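About the Clolov Lab

Simulation-first research in robot manipulation 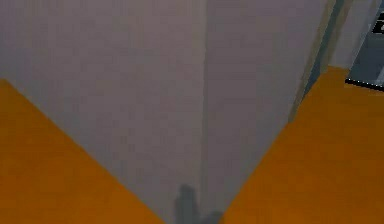
Clolov is a small research group working on one fairly narrow question: how much of a manipulation skill can be learned in simulation before a real arm ever has to move. We are based in Birkton, on the ground floor of the old Tanabe building, and we have 17 staff and students at the moment. Most of us came from computer graphics or control engineering. A few came from neither and picked it up as they went.

We work mainly with views from close to the gripper. An overhead camera gives a tidy picture of the bench, but it loses the object at the moment the fingers arrive, and that is where most grasps go wrong. A close view has the opposite problem. Large plain surfaces fill the view, there is very little texture to hold on to, and a policy has to make its decision from an edge, a corner and perhaps the tip of a finger. Much of our effort goes into those views, where two flat grey faces meeting at a soft crease may be nearly all the information on offer.

What we study

Our main method is called Rosska. It started as a student project and grew into the thing most of the lab now works on. Rosska trains a grasping policy on rendered views only, then measures how the policy behaves when the views become poor: blurred, compressed, flatly lit, or too close to show the whole object.

The usual approach to moving from simulation to hardware is to randomise everything. Colours, lighting, friction and camera position all get shuffled, and the policy learns to ignore them. We did this for our first two years and still do some of it. What bothered us was that randomising widely made training slow and made failures hard to explain. When a grasp failed we could not say which change had caused it.

Rosska changes one factor at a time, in a fixed schedule. We use 9 factors in the current version. Each has a range, and the range only widens once the policy has reached a set success rate at the previous width. If performance drops, the schedule steps back and the log records where it happened. At the end of training we have a policy, and we also have a table showing which factors it finds difficult. The table has been at least as useful to us as the policy.

Scene colours are deliberately plain. Saturated floors against pale objects make boundaries easy to check by eye when we review a run, and the colours are among the first things the schedule alters. Materials come in later. Clutter comes last, and we are still not happy with how we handle it.

What we have found

In our most recent round we trained 25 policies from different random seeds using the same schedule. Image compression turned out to matter more than we had assumed. Policies trained on clean renders lost accuracy at corners when the same views were passed through ordinary video compression, even where a person could find the corner without trouble. Adding compression as a factor early in the schedule fixed most of this, and adding it late did not.

Lighting mattered less than expected. Policies coped well with flat, even light and with moderate shadows. The exception was the gripper's own shadow, which several policies treated as part of the object. We now render with and without it during training, and the error is less common, though it has not gone away.

Transfer to the real arm is mixed. On boxes and other objects with flat sides, the results on hardware follow the simulated results closely enough that we trust the ranking of policies. On soft or shiny objects they do not, and we would caution anyone against reading our simulated numbers as a forecast for those.

How we work

Every experiment is written up before it runs, on a single page, with the expected result stated. The page stays on the shared drive whether or not the experiment worked. New students are asked to read the failed ones first. We review saved views by hand each fortnight, a slow job that has caught more bugs than our automated tests have.

We have 6 workstations for rendering and training, and two arms in the hardware room. The arms are booked in half-day blocks. Simulation time is not booked, but long jobs go in the queue overnight.

The lab gets a new group of students each February. Projects run for one year and usually begin with reproducing an existing Rosska result, then changing one part of it. You do not need robotics experience to apply. You do need to be comfortable writing code and keeping good notes.

Working with us

We take on a small number of joint projects with other groups and with manufacturers, mostly in packing and parts handling. We are happy to talk about a problem before any agreement is in place. We cannot take on product development or certification work, and we will say so early if that is what you are after.

Training schedules and evaluation tables are available on request to other research groups. The renderer is not yet packaged for outside use.

Visits to the Birkton lab can be arranged through the enquiries form. Please allow a few weeks, as the hardware room only holds a small group.

Page last updated 05/11/2019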